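Skeltholm election incident log, README

What's in here: incident reports from the Skeltholm district council election, as logged by polling place staff and police liaison desks. 2467 rows in the raw file, 2429 after duplicates came out. April 2018 release, replaces the first upload. Delete that one, the ward codes were wrong.

Files
incidents_raw.csv - as received, no fixes
incidents_clean.csv - use this one
wards.csv - ward code, ward name, 30 wards

Columns: report_id, ward, time_reported, type, source, closed (y/n), notes. Times are local, 24 hour clock. Blank time means the desk left it blank, not midnight.

Types are whatever the Drerko intake form allowed: intimidation, blocked entrance, damaged posters, ballot paper shortage, late opening, other. "Other" is a mess. Lots of parking complaints in there. Haven't recoded it.

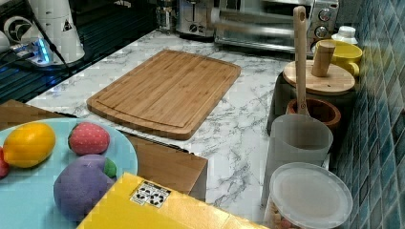
Source is 1 or 2. 1 = polling place, 2 = police desk. Same event can show up under both with different wording, dedupe only caught the ones with matching ward and time, so expect leftovers.

Known problems
- Bokik ward reported on paper, typed in later, some notes are cut short
- closed = y means the desk closed the ticket. Says nothing about charges or arrests
- accents got mangled in the notes column, Eyvindsson Hall is spelled at least three ways

Don't rank wards by row count. Some desks logged everyting, some logged almost nothing.

Names and phone numbers removed from notes. If you spot one that got thru, open an issue with the report_id only, dont paste the text.

License: CC BY 4.0. No codebook yet, still to do.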